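Rakiya Onyeka has grown vegetables outside Judthorpe for 14 years, and for most of that time she sold them to one wholesaler. She now supplies 331 households directly, through a weekly box scheme run from a yard on the Pondale road.

"The wholesaler wanted everything the same size," she says. "I was ploughing good turnips back in. One Monday I worked out what that cost me and I rang round the village."

The first boxes went out that September to six neighbours. Her business partner, Anselmo Barrios, did the deliveries in his own car and kept the orders in a school exercise book. He still does the routes, though the book has gone.

"People think the growing is the hard part," Barrios says. "It's the lanes. You can lose half an hour behind a tractor and then the last ten houses are ringing you."

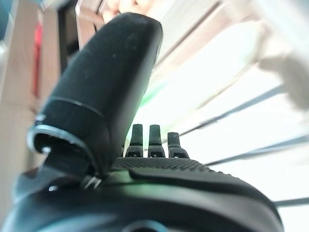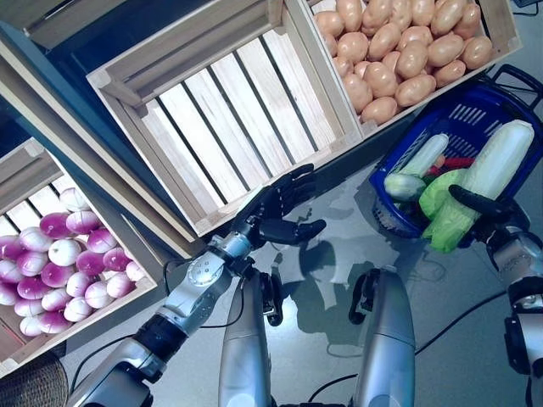 The second picture shows potatoes and turnips in wooden crates.

Onyeka plans her sowing in winter, at the kitchen table, working backwards from what members said they were tired of. Last year it was kale. She has cut it by a third and put in more leeks and a late carrot.

Potatoes stay in every box until spring. She stores them in the dark and leaves the soil on for as long as she can. "Washed potatoes look nice for a week," she says. "I tell new members to get a brush."

The scheme took around 4000 pounds to set up, most of it spent on a second-hand cold store. Barrios would like to add a second round on the Soler estate next year. Onyeka is not sure about that.

"I know what this ground gives," she says. "If we take on more houses I'm buying in from someone else - and then I'm the wholesaler, aren't I?"

They have agreed to talk about it again once the leeks are up.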